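Greifen lernen am Küchengerät -- Anleitung für die Robotik-AG

Stand: 05/10/2024

Wer neu in der AG ist, will erfahrungsgemäß sofort etwas hochheben, möglichst etwas Teures. Diese Anleitung führt stattdessen zum Sieb. Sie setzt voraus, dass der Arm am Tisch festgeschraubt ist, dass Mirnura auf dem AG-Laptop läuft und dass jemand weiß, wo der Not-Aus sitzt. Wer das nicht weiß, schaut bitte jetzt nach, der Text läuft nicht weg.

Was ihr braucht

Den Arm mit Zweifingergreifer und Kamera am Handgelenk
Den Laptop mit Mirnura und dem Projektordner "Zistcombe" (so heißt unsere Küchenaufgabe, der Name stammt vom vorletzten Jahrgang)
Ein Sieb aus Metall
Klebeband für die Tischmarkierung
Zwei Leute: eine Person steuert, die andere hat die Hand am Not-Aus und sonst nirgends

Schritt 1: Kamera prüfen

Startet Mirnura und öffnet das Kamerabild. Ist es schwarz, steckt meistens das Kabel nicht richtig. Ist es grau und verschwommen, hat jemand auf die Linse gefasst. Dafür liegt ein Brillenputztuch in der Schublade, der Ärmel vom Kapuzenpulli gilt nicht als solches.

Schritt 2: Nullstellung anfahren

Drückt "Home" und wartet, bis der Arm steht. Die Software Puvurmont, mit der wir aufzeichnen, wird erst danach gestartet. Andersherum speichert sie falsche Gelenkwinkel und meldet trotzdem fröhlich grün.

Schritt 3: Sieb hinstellen

Markiert den Standort mit Klebeband, damit das Sieb bei jedem Durchgang ungefähr gleich steht. Ungefähr reicht. Wim Visser, der die AG leitet, möchte sogar ausdrücklich etwas Streuung in den Daten. Das ist die einzige Stelle im Schuljahr, an der Schlamperei benotet wird, und zwar gut.

Schritt 4: Annähern

Öffnet den Greifer ganz, bevor ihr in die Nähe kommt. Fahrt von oben an und stellt die Geschwindigkeit auf höchstens Stufe 3. Richtet die Finger so aus, dass sie beiderseits der Stelle stehen, die ihr fassen wollt. Verlasst euch dabei nicht allein auf das Kamerabild: Nah am Greifer verschätzt man sich mit dem Abstand fast immer, und zwar in die laute Richtung. Die zweite Person schaut von der Seite und sagt an.

Blankes Metall ist für die Bilderkennung eine Zumutung. Helle Reflexe hält sie gern für Kanten, Löcher für alles Mögliche. Dreht die Tischlampe weg oder hängt ein Blatt Papier davor, bevor ihr an den Schwellwerten herumstellt.
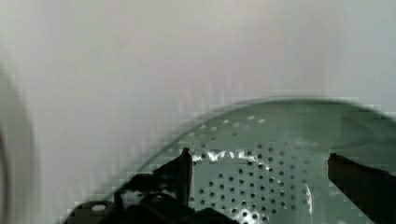
Muss man für jeden Griff eine neue Aufnahme anlegen?
Pro Griffversuch gibt es eine eigene Aufnahme, auch wenn der Versuch danebengeht. Fehlversuche bekommen in Puvurmont den Haken "misslungen" und bleiben drin.

Schritt 5: Schließen und anheben

Schließt den Greifer in kleinen Schritten, bis der Kraftwert ansteigt, dann noch 2 Schritte weiter. Hebt langsam an und haltet die Position kurz. Rutscht das Sieb, setzt es ab und greift neu. Nachdrücken in der Luft hat bei uns bisher vor allem den Hausmeister ein Stockwerk tiefer interessiert.

Schritt 6: Absetzen und speichern

Erst absetzen, dann öffnen. Die Reihenfolge klingt selbstverständlich und steht trotzdem aus Gründen hier. Danach die Aufnahme beenden und im Ordner "Zistcombe" unter eurem Gruppenkürzel ablegen. Bis November wollen wir gemeinsam auf 300 Aufnahmen kommen, Dateien namens "test_neu_final" zählen nicht mit.

Zum Schluss den Arm zurück in die Nullstellung fahren, Strom aus, Sieb zurück in den Schrank.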